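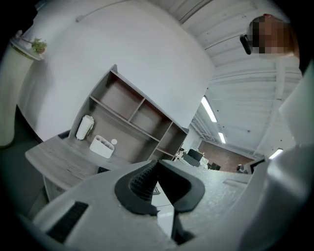 From: Dale Poirier
To: shop-space list
Subject: Re: Ceiling lights and the back of the room

Replying to Lise's message, quoted at the bottom, and adding what I found when I went through the unit yesterday evening.

First, the lights. The fluorescent tubes under the metal ceiling are fine for walking around but they are not enough for close work. With my back to the long white wall I was in my own shadow at the bench. I moved the bench out 14 inches and that helped more than I expected. If we leave it there, please don't push it back when you sweep.

Second, the noise. Corrugated metal with nothing under it throws everything back at you. Francine wanted to hang panels between the beams. I have no objection, but the landlord (Fortin) has to agree to anything fastened to the beams, and last time that took until December. Panels that stand on the floor or lean against the wall need no permission. My vote is to start with those.

Third, the wall itself. Hashini asked whether we can put shelving on it. The lease says two things on this. Freestanding units are fine at any height as long as they stay clear of the lights and the ductwork. Anything screwed in has to be listed and filled again when we leave. I read it twice and there is no weight limit mentioned, but I would keep the heavy boxes low anyway.

The shelving quotes I have so far:

Skasine - 800 for the plain uprights and boards, delivery included, we put it together.
Flalon - 1000 for a similar run, with the crosspieces already fitted, and they carry it in.

I lean toward Skasine. The difference pays for a couple of decent bench lamps, and assembly is one evening for two people. Manuela has the measurements and can check that the run stops short of the column. We need to be able to get a broom in there.

On the question of painting, I would leave it alone for now. The wall is white already, and once the shelves are up most of it will be behind boxes.

Lise wrote:

> Hello all,
>
> Before we order anything for the unit I'd like to settle a few
> points so we don't pay for the same job twice.
>
> 1. Lighting. Are we happy with the ceiling fixtures or do we want
> lamps at the bench as well? I found it hard to read small labels
> when I was in there at 2.
>
> 2. Sound. I had to repeat myself all through the last meeting.
> Francine has some ideas on this, please ask her directly.
>
> 3. Storage. The Testum boxes are still on the floor. They can't
> stay there. Does anyone know what the lease allows on the wall?
>
> 4. Paint. Touch up now, or wait?
>
> Also, whoever has the tall stepladder, please bring it back. We
> need it before anyone can change a tube.
>
> Lise Girard

I have the stepladder. It will be back inside the door tomorrow morning. I'm also taking the Testum boxes off the floor and onto the old table until the shelves come - the labels will face out, so if you need one of them before then just lift it off and put it back in the same spot.

If you have a preference on the quotes, write to the list and not to me alone, so Lise sees it too. She is placing the order.

Dale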